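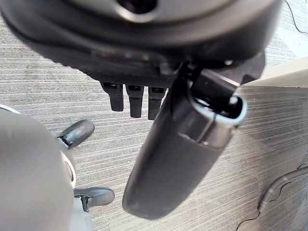 3. Lancer votre première séance

Bravo, le projecteur Camau est branché : place au cinéma !

1. Placez l'appareil à 3 mètres de l'écran.
2. Dans le menu Film, choisissez le mode Hitevham (superbe sur les vieux mélos en couleurs !).
3. Réglez la lampe sur 900 lumens, 500 pour un noir et blanc.
4. Activez les sous-titres, chansons comprises.

Note : l'entracte se règle dans Séance > Pause.

Attention : laissez refroidir la lampe avant de débrancher.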